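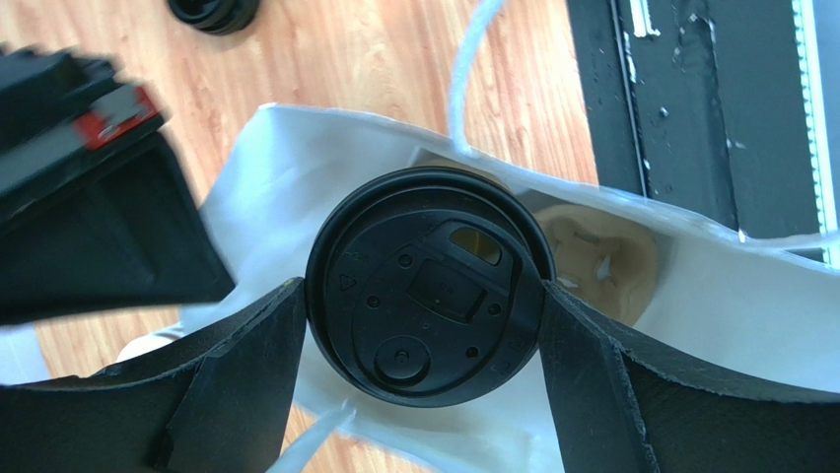
A cup lid held above an open white bag, seen from the wrist of the arm.

The quote for the second arm ran to 4 pages, and the word "gripper" appeared on the last one, next to a price that would have bought a decent used car. Libor Procházka read it standing up. He runs packing at Dramlow, a contract outfit that fills gift bags, sample bags and conference bags for whoever is paying this month, and he had been promised that the arm was the expensive part.

"They sell you the arm the way they sell you a printer," he says. "Then you need ink."

I've heard some version of this from nearly every small shop I've visited since the light-duty arm makers started calling on them. The brochure shows the arm. The budget request the owner signs is for the arm. The fingers, the wrist camera, the mounting plate and the hours of somebody's time all show up afterward, usually in May, when the year's money is already spoken for.

Dramlow's first arm came from Osingate, bundled with a planning tool called Mushi that is supposed to tell a buyer how long the thing will take to pay for itself. You type in your wages, your hours and the number of different items you handle. Procházka typed in 55 items and got back a payback time he won't repeat, on the grounds that he showed it to his boss and would like to forget that meeting.

What Mushi didn't ask was what the items were like. A cardboard box is one item. So is a black plastic cup lid with a thick rim, an oval opening near one edge and a face full of little studs and hollows. Two fingers can squeeze that lid by the rim, fine. Now it has to go into a soft white bag lying open on a table, with straps that flop wherever they please and something lumpy already inside. The software counts both jobs as one pick.

I asked Osingate's sales office how the figure is worked out. I was told it was based on "typical customer handling profiles." I asked whether a typical customer packs cloth-like bags. I was told somebody would get back to me.

To be fair to the arm, I watched it for most of an afternoon and it's better than I expected. It doesn't get bored, and Procházka says it doesn't mind starting at 6 a.m. But I also watched a packer named on no budget line stand close by, pulling bags open and flattening straps. Her wages are still being paid. They're just under a different heading.

The trouble with planning for this equipment is that the costs you can look up are the small ones. Fingers wear, and a pair has a price. Cameras get knocked, and a camera has a price. The big number is the time spent getting the machine to cope with each new product, and a contract packer gets new products constantly. Procházka wrote down his own hours through the first job and stopped when he reached 200. The quote had allowed for 3 days of setup.

Zilano, the competing supplier, has noticed the complaints and now offers a lease with support folded in. I've read the lease. Support covers faults in the equipment. A bag that sags shut isn't a fault in the equipment. Neither is a lid the client swapped for a cheaper one without telling anybody, and that happens more than you'd think in a trade where the client's main interest is the cost of the lid.

So what should a shop of this size do? If I were signing the check, I'd ask for a trial with my worst item, in my own bag, on my own table, and I'd pay for the trial if I had to. I'd put the setup hours in the budget at what those people earn. And I'd take the payback figure from the supplier's software and lock it in a drawer until a year had gone by.

Procházka has asked for something close to that on the second arm. Osingate offered him a discount instead, good until the end of the month, and his boss likes discounts. When I left, the quote was back on his desk with a sticky note on the last page, and he was on the phone trying to find out whether the fingers from the first arm would fit the second. The person on the other end was checking.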